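Tablecloth

A tablecloth is a cloth laid over a table, either to protect its surface or to decorate it for a meal. The main types are the plain white cloth, used at formal dinners, and the patterned cloth, used for everyday meals.

Checked cloths, often called gingham, are woven from dyed and undyed yarn, so that the pattern shows on both sides. In the town of Brelau, weaving was done at home until the first mill opened on the Korari road. At its height the mill employed 818 people and ran 70 looms. 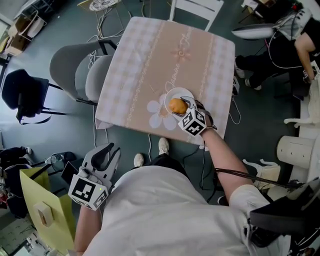
The size of a cloth is chosen according to the drop, meaning the length that hangs below the table edge. A short drop is usual for family meals, while cloths for banquets may reach the floor. Brelau cloths were sold in 6 standard sizes, listed in the mill's yearly catalogue each March.

The historian Anežka Brabec divides the town's output into woven, printed and embroidered cloths. Her collection of 1000 pieces is held at the Zokgate Museum, where it was catalogued by Yuxi Qiu.

See also: Napkin; Place mat; Table runner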